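Laying Out Small Parts: The Work Sheet and the Table Under It

Bench Practice | 25 July 2018

Most written advice on handling small parts concerns the parts. Less has been written about the surface they sit on while someone is placing, pairing or counting them, and the surface decides a good deal of how the work goes. A piece the width of a fingernail behaves differently on bare wood, on glass, on felt and on paper. It slides, rolls, vanishes into the grain or stays put, and the rate of work follows.

The work sheet is the cheapest fix in common use. In its basic form it is a flat sheet, paper or thin card or plastic, laid on the table to define where the task happens. It may be blank or ruled. It may carry outlines of the pieces that belong on it. Model builders, bead workers, kit packers and classroom suppliers all use some version, mostly without calling it anything.

Size and placement

The sheet should be small enough that the far edge can be reached with the elbow still bent. On a standing-height table this usually means something no larger than a dinner tray. Anything bigger gets used only in its nearer half, and the far half turns into storage.

Placement matters more than size. A sheet pushed up to the front edge of the table leaves no room for the heel of the hand, and the wrist ends up hanging over empty air. A hand's width of bare table in front of the sheet is enough. On the sides, leave space for whatever feeds the task: a tray of loose pieces on one side, a box for finished sets on the other.

The packing room at Zutmont, a maker of counting and pattern kits in Vovovstead, went through four sheet layouts before settling. The first had the supply tray above the sheet, in the middle. Packers reached over their own finished work to get at it and knocked pieces out of line with their sleeves. The second and third moved the tray left and then right. The current one has no fixed tray position, only a rule that nothing stands between the packer and the near edge of the sheet.

Contrast

Small pieces are found by eye first and by finger second. A sheet that differs clearly in brightness from both the pieces and the table does two jobs: it makes a piece visible on the sheet, and it makes a stray visible off it. The second job is often missed. A pale sheet on a pale table gives good contrast for dark pieces, but the border between task area and table is weak, and pieces drift over it unnoticed.

A dark table is the simpler base. It shows the border of most sheets at a glance and it keeps stray reflections down, provided the finish is matte. A glossy dark top is worse than a light one, as it returns an image of every lamp in the room. The same reasoning applies to whatever stands behind the table. A plain dark curtain hung at the back removes shelves, windows and passing traffic from the field of view. It also swallows light, so the lamp over the sheet has to make up the difference.

Colored light is a separate problem. Hue judgments made under a strongly tinted source are unreliable. Under a magenta or pink lamp, a neutral surface takes on the tint, white and pale pink move close together, and some greens go toward gray. Sorting by color should be done under a neutral source. Sorting by shape or by count can be done under almost anything, as long as the pieces stand apart from the sheet in brightness.

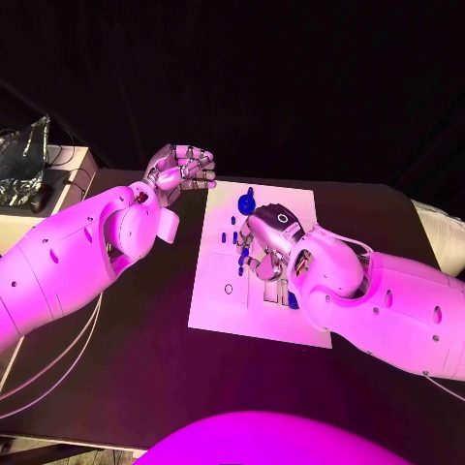 Small blue pieces pinched between thumb and index finger on the work sheet. The tabletop picks up the magenta-pink of the lighting.

The pinch

Thumb and index finger is the standard grip for anything too small to pick up in the palm. It has three weak points. The fingers hide the piece at the moment of contact. The approach has to come from above, which puts the rest of the hand over the neighboring pieces. And the grip closes on whatever lies between the two tips, one piece or two.

The first point is dealt with by tilting the hand so that the line of sight passes beside the index finger. The second is dealt with by order of work. Place the far pieces first and come back toward the body, so that the hand never passes over finished rows. For a right-handed worker, far left to near right is the usual sequence. Left-handed workers reverse it, and sheets with printed numbering should be available in both directions. They seldom are.

The third point is a matter of spacing. Pieces that touch tend to be lifted together. If single pieces are wanted, they should be spread until a fingertip fits between them. If pairs are wanted, the touching is useful, and packers who build sets by twos will push pieces together before lifting to save a trip. Both habits are fine on their own. Trouble starts when a bench switches from one to the other during a shift.

Surface grip

Plain copy paper is adequate for pieces with a flat underside. It has enough tooth to stop a slide and not enough to resist a deliberate push. Its faults are that it curls in humid rooms and that it moves as a unit when a hand drags on it. Two strips of low-tack tape on the far edge cure the dragging. Taping all four corners makes the sheet slow to change and tends to tear it.

Laminated sheets last longer and wipe clean. They are also slippery, and thin pieces stick to them when there is any moisture on the laminate. A matte laminate is better on both counts. Card stock sits between the two and is what Zutmont now uses, at a weight of 200 grams per square meter. The company replaces each sheet when the corners start to lift.

Felt and foam are often suggested for round pieces. They stop rolling completely. They also stop sliding, so every adjustment becomes a lift, and small corrections take longer than on paper. For beads the trade is worth making. For flat pieces it is not.

Printed guides

An outline on the sheet tells the worker where a piece goes and, at the end, whether one is missing. An empty outline is easier to spot than a short count. This is the main argument for printed sheets, and it holds for any set with more than a handful of pieces.

Outlines should be drawn slightly larger than the piece. A line that matches the piece exactly is covered once the piece is down, and the worker then keeps nudging to get rid of the last visible sliver. A margin the thickness of a pencil line is sufficient. Fill should be avoided. A solid printed shape looks like a piece at the edge of vision, more so if it is printed in the same color.

Villalobos, a print shop in Cledusden that produces sheets for several kit makers, supplies them in pads with a stiff back. Its catalog lists 41 stock layouts, most of them grids. The grids outsell the shaped outlines, mainly for the reason that a grid can be reused when a kit changes. The shop's own packing notes advise against any grid finer than the worker's fingertip, and this agrees with what can be observed at any bench: below that size the cell is no longer a guide, and pieces are set down by eye across two or three cells at once.

Checking

A completed sheet should be checked before anything is moved off it. The check takes seconds while the pieces are in position and several minutes after they have been tipped into a bag. Zutmont logged its returns for missing pieces over the twelve months to last September. Of 974 kits sent back for any cause, the largest group had a piece short, and most of the short kits traced to one bench where sets were being bagged in two goes.

The remedy there was a change in the order of work. The sheet is filled, looked over from the near edge, and emptied in one motion by lifting two opposite sides so that it folds into a chute. Card stock does this well. Laminate springs back and throws pieces.

Upkeep

Sheets should be stored flat, face to face, away from windows. Printed lines fade faster than the stock wears out. Tables need wiping before the first sheet goes down, as grit under paper produces a bump that small pieces will find and lean on. Dark tops show dust sooner than light ones and get wiped more often.

Lamps should be checked at the same time. A lamp that has been knocked a little to one side will throw the shadow of the working hand straight across the sheet, and the usual response is to move the sheet. Move the lamp.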